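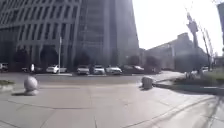 Budget round for the outdoor robots is open, and the equipment list has to be locked before anybody orders a thing. Short version: we are buying 2 delivery units this year, not four, and the savings go to spares and sensors. The ground is the reason. Big light gray slabs, thin dark seams going every which way, then a curved curb, then the road with cars parked on the far side. Add a ball bollard and a squat gray one standing out in the open and you have most of our planning problem in one place. Low round things are hard for a cheap bumper sensor. So no cheap bumper sensors.

Quotes in hand: Burkus and Varma. Motadow said they would send one in November and then went quiet, so they are off the list unless something turns up this week. Burkus is cheaper up front but charges for every map update. Varma folds updates into the service plan, first year anyway. Over three years they land closer than you'd think, spreadsheet is in the shared folder, second tab (ignore the first tab, old numbers).

What still needs a line in the budget:

Wheels. The seams chew up the small hard ones. Asked both firms for the larger soft tire, Varma has it standard, Burkus wants extra. Put in for 14 spare wheels either way.

Batteries. One spare per unit, plus the charger cabinet. Cabinet needs its own circuit and that's a facilities cost, not ours, but somebody has to ask them and get it in writting.

Cameras. Bright pale pavement washes out the basic ones. Wide dynamic range option, please, dont let it get cut as a nice-to-have. It was cut last time.

Curb ramps. No ramp, no crossing. Until there's a decision on ramps the units stay on the plaza side, and the route plan has been drawn that way. 43 stops on it at the moment. The full plan with the road crossing has 127 and that is a next-year conversation.

Software. The Eltunik fleet license renews in spring. Per-seat price went up. Checking whether we can drop the seats we dont use before the renewal date, if you have a login and haven't touched it in months say so now.

Training. Half a day per operator, included by Varma, extra from Burkus. Travel not included by either.

Insurance. Waiting on the broker. Public space, so they want the unit weight and top speed on paper. Both are in the quotes, page three.

Comments on the list by Jan 19, 2024. After that it goes up for approval as is. Late requests go in the fall pot, and the fall pot is small. Leasing question came up again, yes we asked, Burkus does it and Varma doesn't, terms are in the same folder under lease.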